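4. Wear in Shared Sorting Trays

4.1 Setting and material

The trays discussed in this section were in daily use at the Trotville returns depot, where small household goods come back from customers and are sorted by hand before being shelved again or scrapped. Trotville took over the work from the older Prevholm site, and most of the furniture came with it. The trays were never bought as a set. A few were made by a local sheet metal shop, some came from a closed canteen, and the rest have no paperwork at all. We treat them as one group because the staff do. Any tray can end up at any bench.

We chose returns sorting for a simple reason. The goods are mixed, so the wear on a tray cannot be put down to one product. In a bottling line or a parts store, the same item lands in the same place all day, and the marks it leaves are easy to explain and not very interesting. In returns work a tray may hold keys in the morning and plastic lids after lunch. What stays the same is the person reaching in.

Our question was whether the pattern of surface wear could tell us how a tray had been used, even when no record was kept. Earlier work on counters and stair treads suggests that it can. People tend to put their feet and hands in the same spots, and the surface keeps a rough record of it. Sorting trays had not been looked at in this way as far as we know, although the Cavalcanti survey of workshop benches comes close and we borrow its terms.

4.2 How wear was recorded

Each tray was emptied, wiped with a dry cloth and looked over under a desk lamp held low to one side. Low light brings out shallow scratches that cannot be seen from straight above. Two readers worked on each tray separately and marked what they found on a paper outline. We used four terms. A scratch is a single line that can be followed from end to end. Scuffing is an area where scratches cross so often that single lines can no longer be followed. A worn patch is a place where a coating has thinned or gone. A smudge is a dark or cloudy area with no clear edge.

The two readers then compared outlines. Where they disagreed about the term, the tray was looked at again by both of them together. Most disagreements were about the line between scratches and scuffing, and we do not think a stricter rule would have helped much. One reader consistently drew larger patches than the other. We kept the smaller outline in those cases.

We did not measure depth. The gauge we had on loan from Inorum needs a flat surface larger than most trays can offer, and on sloping parts it gave readings that changed every time it was set down. Depth would be worth having in a later study.

4.3 Floors and sides

Floors wore in much the same way in all the metal trays. Scuffing covered most of the surface, with no strong direction to it. This fits with goods being pushed about from many sides. Corners were less worn than the middle, and the strip along the side nearest the sorter was the most worn of all. Sorters told us they drag the last few items toward themselves instead of lifting them out, and the floors agree with them.

Side walls were a different matter. Outer walls had few marks below the rim. The rims themselves were often bright from handling. Where a tray had an inner wall, that wall nearly always had more marks than any of the outer ones, and the marks lay mostly on the face turned toward the compartment in heavier use.

Divided trays therefore turned out to be the most useful ones for our purpose. A divider meets hands and goods on every reach, and if it is painted, the paint shows where. On a sloping divider the scratches on the upper part tended to run up and down, and the lower part tended to lose its finish in a wide band with uneven edges. Figure 3 has an example of both on one panel.

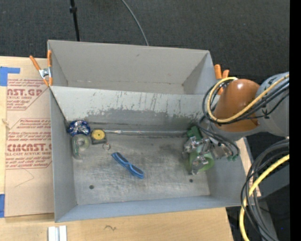

Figure 3. Sloping divider between two compartments of a metal bin. Thin vertical scratches on the upper part; irregular band of worn paint on the lower part. The floor of the front compartment is heavily scuffed.

Vesna Nedeljković objected, on reading a draft of this section, that we were too quick to credit all of the lower wear to sorting. Cleaning, in her view, could do the same thing. A stiff brush worked along the foot of a sloping panel will take paint off in a band, and it will do so faster than loose goods. She also pointed out that trays at Prevholm were scrubbed at the end of every shift, while Trotville cleans them only when someone complains.

We think the objection is a fair one and cannot rule it out. Brushing along a panel ought to leave marks that run lengthwise, and we saw few of these on the dividers we read. But fine brush marks could easily be lost under later scuffing. A tray with a known cleaning history would settle the matter, and we did not have one.

4.4 What the patterns can and cannot show

Wear tells us which parts of a tray were touched often. It does not tell us when. Two years of light work and two months of heavy work may leave the same surface, and a tray that has changed benches carries the marks of every bench it has been on. Sorters who reach with the left hand may be mixed in with those who reach with the right. For shared equipment this is a serious limit, and it is the main difference between our material and a personal tool, which keeps one owner's habits.

Coating also matters. Bare metal gathers scratches but has nothing to lose, so worn patches in our sense appear only on painted parts. Comparing a bare floor with a painted divider in the same tray is comparing two different kinds of record. In the next section we therefore report floors and dividers separately, and leave out trays that had been repainted.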